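A Day in the Simulator at Cantero

When Cantero opened its Winden office to visitors on Thursday, December 5, 2019, most of them headed for the monitors at the back. Iñaki Cordero, who runs simulation there, had a two-armed robot working in a computer-built room.

"People expect a factory floor," he said. "We work on houses. Houses are harder."
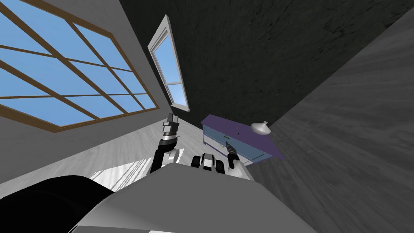

Cordero joined the company in June to work on Esance, its home robot software. He said the group keeps 237 rooms on file and changes the walls, floors and furniture between runs.

"If it only ever sees one dresser, it learns that dresser," he said.

Visitors could switch between views, including one from the wrist.
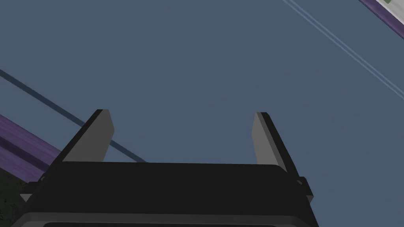 Wrist view, with the gripper's jaws open.

Asked how long a task takes to learn, Cordero said a simple one needs roughly 3000 attempts. Drawers have kept his group busy for seven months.

"The pull is easy," he said. "Getting the fingers in the right place is most of the job."

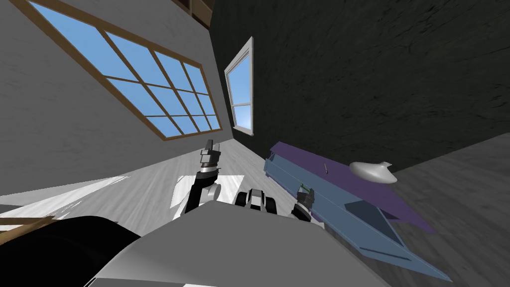

The two arms in the simulated room, the right gripper at the edge of the blue and purple furniture.

He doesn't mind visitors watching a run go wrong. "You restart it. There's no plate to sweep up."

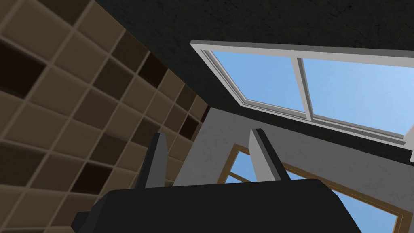
What comes next

Cantero plans to try the drawer task on a physical arm next year. Cordero would not give a month.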